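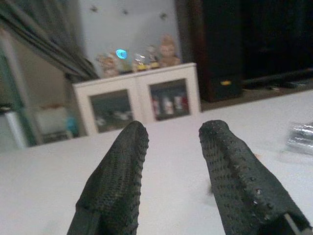 Hivbridge Tract — Tree Hazard and Bark Beetle Inspection
Compartment 46, spring round
Inspector: Aoife Corrigan
Reviewed by: Malachy Keane

1. Boundary tags present and legible
Yes. Tag 1397 has been replaced.

2. Pitch tubes or boring dust on trunks
Found on 10 pines along the east line. Mark with blue paint before the crew enters.

3. Dead tops or hanging limbs over the trail
Yes — two at the creek crossing. Trail to remain closed until they are removed.

4. Pheromone traps upright, cups emptied
Satisfactory. One funnel cracked; spare requested.

5. Root decay or leaning stems
None noted within 36 feet of the parking area. North slope not inspected owing to high water.

6. Infested wood from last season removed
Incomplete. Logs remain at the lower landing and must be chipped or debarked before adult beetles emerge in April.

Follow-up visit: Tuesday, north slope and lower landing.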